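24 December 2021

Up at six to get the hall key from Radka Kelmendi before she left for her sister's. Last toddler music group of the year. I had 14 on the list and expected half of them, given the date, but the coats filled the pegs and went over onto the radiator.

We started with the hello song and went straight into bells. I had planned to do the parachute second, but the little ones were already wound up and I kept it back. Bells, then the slow walking song, then sitting down for the drum. The drum is the one I bought from Begović in October, 40 dollars, and the skin is still a bit tight for small hands. They have to hit it harder than I like. I may let it down a turn before the new term.

Ilir Georgiou's boy played for the first time. He has come since the start of the fall and has always sat under the piano with his hands in his sleeves. Today he came out during the drum, hit it 3 times, and went back under. His father did not make a fuss, and I was glad of that.

The stop-and-go song went badly. I took it too fast and the two-year-olds could not hear where the stop was. I need to leave a longer gap and put my hand up as well. Parachute at the end, then the goodbye song, which we did twice by request.

Bread and jam after that. 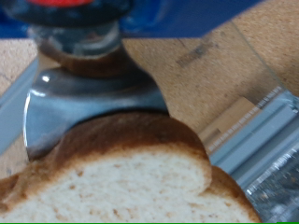
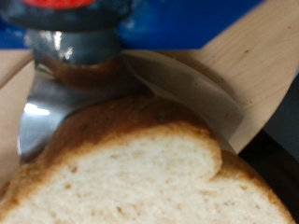
Ermira Angelovski stayed back while I was putting the shakers in the crate, and told me she thinks the class should be split by age from January. Her girl is nearly four and knows all the songs, she said, and she gets bored waiting while the babies have their turn with each instrument. She would pay a little more for a shorter, quicker class, and thought Špela Matić would too.

I said I would think about it. The trouble is the hall. Ketham has the room from eleven, so two classes would mean starting the first one at nine, and that is early for people coming on the bus. On the other hand she is right about the waiting. I could try one table of instruments for the older ones at the back – but then who sits with them?

Swept up, took the key back through Radka's door, home by one. Two egg shakers missing again. Must write to Bujar Halilović about the January dates and ask for the small room as well.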